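Do you need a second winter coat?

16 November 2025

Every fall the same advice comes around. You need a heavy coat for real cold, a light one for the in-between weeks, a shell for rain and a nice one for funerals and job interviews. I have read this list in so many places that I started to wonder who wrote the first one, and my guess is somebody with coats to sell.

I live in Nunport, where it drops below freezing in March if it feels like it and then rains for 11 days. I own one puffer jacket. I wear it from the first frost until I'm embarrassed to be seen in it, and I have never stood at a bus stop wishing I had a different one with me.

The sellers know people like me exist, so they've changed the pitch. Now it's a "system." Nukano wants me to buy an inner layer and an outer layer that zip together, so that I own three coats for the price of, well, two coats. The set is on sale until the end of the month, as it was last month.

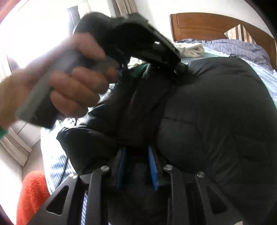 The warmth number

What bothers me more is the rating. Istex prints a big 80 or 100 on the tag, and the clerk will tell you the 100 is warmer. Warmer by how much? Tested on what, a person walking or a person standing still? I wrote to ask and got back a friendly paragraph with a link to the store.

I don't think anyone is lying. I think a number looks like a fact, and once it's on the tag most of us stop asking. My neighbor bought the 100 and wears it open all winter. A hat would have cost him a lot less than the upgrade did, and he could put it in his pocket on the bus.

Then there's the washing. The label says professional cleaning only, and the cleaner on Rajput Street charges $78 for a long coat. I've been washing mine at home on cold for years, low heat in the dryer, with a couple of tennis balls thrown in. The filling clumps a little and then it unclumps. Maybe I'm shortening its life. I'd like to see somebody show me by how much before I hand over $78 a year to prevent it.

The one thing I will pay for is a decent zipper – a big one, with teeth I can work in gloves. A coat that won't close is a blanket with sleeves, and it doesn't matter what number is on the tag. Try the zipper in the store, up and down, several times. Let them stare.

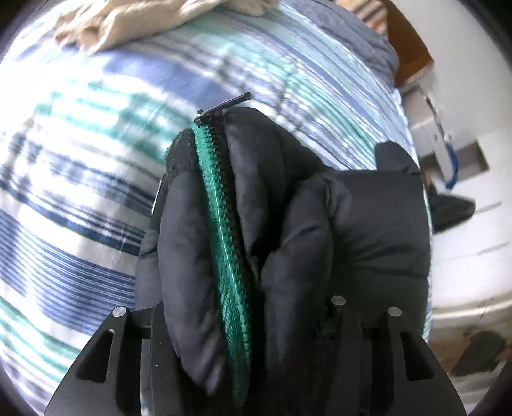 Dunmore wrote in the comments that I'm being too hard on the layered sets, and that a zip-out liner got two kids through four winters with the sleeves rolled up the first year. Fair enough, kids are a different budget. I'd still want to know what the set cost before it went on sale.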